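Mesas de papel: galería de un escéptico del orden

Texto y selección: Luuk Cuypers

Llevo años oyendo que una mesa despejada es una cabeza despejada, y sigo sin ver la prueba. En Odbridge nos dieron en julio una charla de dos horas sobre el asunto, con diapositivas, con un cuaderno de ejercicios y con una frase de cierre que prefiero no repetir. Salí igual que entré. Mi mesa también.

El método que nos enseñaron se llama Gwynne y consta de 12 pasos. El primero pide vaciar la superficie entera. El último pide volver a vaciarla. Entre uno y otro hay diez pasos dedicados a decidir qué hacer con los papeles, y en eso, lo reconozco, el método acierta al menos con el problema: lo que ocupa una mesa de trabajo es papel. Catálogos de feria, carpetas, folletos que alguien te pone en la mano y que uno se lleva por educación. Los bolígrafos vienen después, y ocupan poco hasta que dejan de estar en su sitio.

Esta galería reúne lo que me interesa de la cuestión, que son las mesas mismas. Kaiwen Zhong me ayudó a elegir y no está de acuerdo con casi nada de lo que digo al pie. Mejor así.

Los papeles

Empiezo por la fase que el cuaderno llama «agrupar por familias». Documentos y folletos a la izquierda, con una carpeta de cartón kraft encima; un libro de ROS sobre un montón de hojas blancas; a la derecha, tumbado, un catálogo gordo de HEEC con un gran 30 en rojo y azul y las fechas 1992 · 2022. Los rotuladores, de pie en un bote de malla negra de la marca Comix.

Mi objeción es conocida. Agrupar no es reducir. El montón de la izquierda sigue siendo un montón, y una carpeta puesta encima le da un aire de cosa resuelta que habría que comprobar abriéndola. Kaiwen sostiene que el mantel de cuadrícula ayuda, que con las líneas a la vista uno tiende a colocar las cosas rectas. Miren el catálogo, que está algo torcido, y el libro, que también lo está. La cuadrícula no obliga a nada.

Lo que sí le concedo es el bote. Es pequeño, se ve lo que hay dentro y los capuchones asoman por encima del borde, de modo que se coge uno sin volcar los demás. De todo lo que recomienda el método Gwynne, un bote es lo único que compraría otra vez.

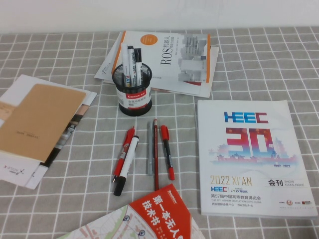
Los bolígrafos

Según el cuaderno, los útiles de escritura se revisan uno por uno: se sacan, se prueban en un papel y solo vuelven al bote los que escriben. Suena razonable. En mi experiencia se sacan todos, se prueban dos y el resto se queda por la mesa hasta la hora de comer.

El mismo mantel, el mismo libro con su círculo naranja, y delante del bote una buena dispersión de bolígrafos y rotuladores sueltos, uno de ellos rojo con una banda blanca. En el bote quedan de pie dos rotuladores blancos con capuchón negro. Kaiwen me hace notar que la mayoría de los sueltos apuntan más o menos en la misma dirección, y lo cuenta como un punto a favor del orden. A mí me parece que un rotulador en diagonal basta para estropear el argumento.

Detrás, la pila de libros y papeles sigue siendo pila, un poco descuadrada, con bordes de folletos asomando por debajo. Ya lo dice el paso 8: «no mezcle la revisión del papel con la de los útiles». Muy bien, pero entonces el papel espera, y al papel se le da de maravilla esperar.

Me queda una duda práctica que planteé en la charla y que no tuvo respuesta. ¿Cuántos rotuladores necesita una persona? En Odbridge pedimos 88 para toda la oficina y en unas semanas cada uno juraba no tener ninguno. El método habla de «los imprescindibles». Eso no es una cifra.

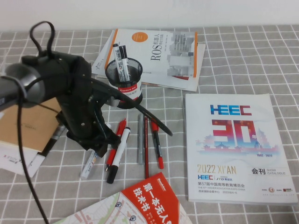

Por Luuk Cuypers
Odbridge · Sección: Oficina y papel
Revisión: Catrin Gape

Un añadido sobre los comentarios que nos han llegado. Tarmo Kazlauskienė escribe desde Pronport para defender las bandejas apilables, que según él resuelven el problema de los folletos. Tuve bandejas apilables. La de abajo no la abrí en todo un invierno, y cuando la abrí contenía las instrucciones de las bandejas.

Ynyr Prydderch pregunta si conviene guardar los catálogos de feria o tirarlos al volver. Depende de si se consultan. Yo conservo los que tienen índice de expositores y el resto va al contenedor, aunque admito que un catálogo de aniversario cuesta más tirarlo, por la portada y por el peso. Catrin los guarda todos, de pie y con el lomo hacia fuera, y encuentra el que busca antes que yo. No lo considero concluyente.

Quien quiera discutir lo del bote puede hacerlo en los comentarios. Para la próxima galería estoy reuniendo cajones, que en Diremville, me aseguran, los tienen ordenadísimos. Iré a verlo.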